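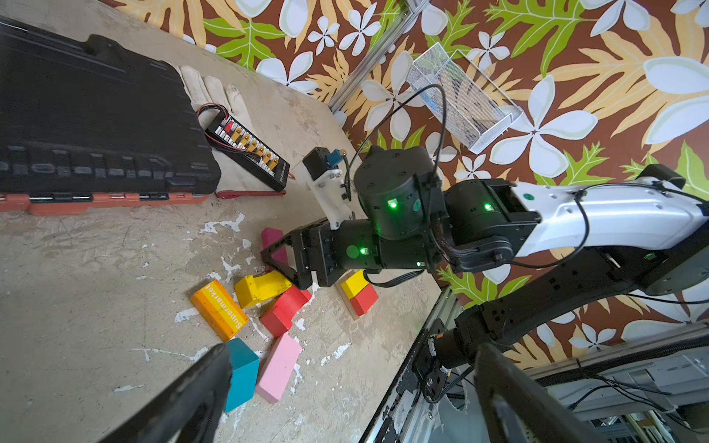
Fig. 4.1 Sensor and cable at the wrist, with blocks on the floor of the cell

Workshop Practice > Robot Cells > Chapter 4
Filed under: Care and Repair
October -- by the Gudiria course team

Chapter 4. Looking after a two-arm cell

The Suvow cell has two arms on one rail. Before power-up, check each wrist cable for slack, then the rail bolts. Log the check on sheet 16. Allow 60 minutes the first time -- less once you know the arms.

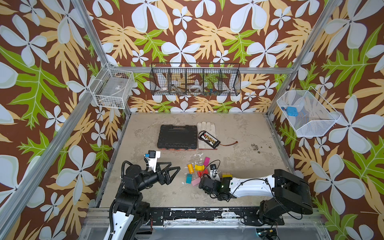 Urnska writes that the wrist cable should be checked again at midday, with the arm fully stretched. We agree, and Exercise 49 covers it.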